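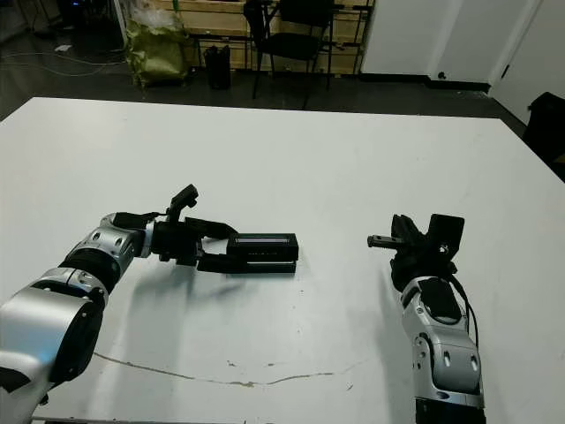
White table. Picture: Prandmont press office

Home Products Downloads Press Contact

Prandmont releases Grullano 2, a job queue for web applications

DRIVELL, June 10, 2007 – The software company Prandmont has today made available version 2 of Grullano, its open source library for running background jobs in web applications. The new version keeps the waiting jobs in the same database as the application, so a separate queue server is no longer necessary. It can be downloaded free of charge from the Prandmont website, together with the full manual.

Grullano is used by developers who have slow work to do and who do not want the visitor of a website to wait for it. Typical work of this kind is the sending of e-mail, the making of thumbnails, the import of price lists and the calculation of monthly reports. The application writes a job in the queue and gives the answer to the visitor at once. A second process, called the worker, takes the job from the queue and does it.

In version 1 the queue was kept by a small server program of its own. This worked well on large installations, but many users told us that it was too much for a small website. The server had to be installed, started after every restart of the machine and watched. When it stopped, jobs which were not yet written to disk were lost. Several users also host their websites with a provider where it is not allowed to run such a program at all.

With Grullano 2 the jobs are rows in a table. The table is created by one command during the installation, and it is included in the normal backup of the database. If the application adds a job inside a transaction and the transaction is rolled back, the job disappears too. The confirmation e-mail for an order which was never saved will therefore not be sent. This point was the most frequent request on our mailing list during the last year.

Failed jobs

Every job that fails is tried again. The default setting is 5 attempts, and the waiting time between the attempts becomes longer each time. Both values can be changed for the whole application or for one kind of job. After the last attempt the job is not removed. It is marked as failed, and the error message and the complete stack trace are stored with it, so that the developer can read them later and put the job back in the queue by hand.

A job can also have a time limit. When the limit is reached the worker stops the job and counts this as a failed attempt. Please note that time limits are switched off by default. Users who coming from version 1 expect the old limit must set it again in the configuration file.

Priorities and named queues

Jobs can be given a priority, and they can be placed in different queues with a name. A worker can be told to serve one queue only. In this way a long import does not block the short jobs. The order inside one queue is by priority first and then by the time when the job was added. Grullano 2 does not promise that two jobs with the same priority will also finish in this order when more than one worker is running. Applications which need a strict order should use a single worker for that queue.

Tested in daily use

The hosting firm Mertens has used the test versions of Grullano 2 in its customer portal since January. The portal handles 3,000 jobs on a normal working day, mostly invoices in PDF format and notices about domain names which will soon expire. Mertens has sent us many useful error reports in this period, among them a report of a locking problem which appeared only when two workers were started in the same second. This problem is solved in the version released today.

Mertens has also given the code for the status page. The page shows the length of each queue, the age of the oldest job and the list of failed jobs. It is part of the download but it is not active after the installation, as it has no login of its own. It should be placed behind the login of the application.

Moving from version 1

The commands for adding a job have the same names as before, and most applications will need changes only in the configuration file. Jobs that are still waiting in the old server are not moved automatically. We recommend to stop the adding of new jobs, let the old workers finish, and install version 2 after this. A script for exporting the waiting jobs is included for users who cannot stop their application for so long. It has been tested with queues of up to 400 jobs. For longer queues it should be run in parts, and the manual explains how to do it.

The following functions of version 1 are not included any more:

- the binary job format (jobs are now stored as readable text)
- the setting "keep_finished", replaced by a setting for the number of days
- the graphical installer

Version 1 will receive corrections for security problems until the end of the year. New functions will not be added to it.

Requirements and licence

Grullano 2 needs a relational database with support for transactions. Tables of a type without transactions can be used for a first try, but in this case the protection against lost or double jobs does not exist, and we ask users not to report such errors. The worker runs on Linux and on other Unix systems. On Windows it can be started from the command line. It is not yet possible to install it there as a service.

The library is published under the same licence as version 1. It may be used in commercial products without payment. Companies which wish to have support by e-mail or telephone can order it from Prandmont for one year at a time. Existing support contracts are valid also for the new version, and the customers do not need to do anything.

Plans

The next small release will contain jobs that repeat at a fixed time, for example every night. The code for this is already written, but the behaviour on the days when the clock is changed to summer time or back is not yet correct, and we have decided to take it out of today's release. Users who want to help with testing can find it in the development branch.

About Prandmont

Prandmont is a software company in Drivell. It makes libraries and tools for web developers and gives support and training for them. Grullano is its most used open source library.

Press contact

Prandmont, press office, Drivell. Questions from journalists can be sent with the form on the Contact page. Technical questions are better placed on the Grullano mailing list. This text may be reprinted free of charge. Please send us a copy.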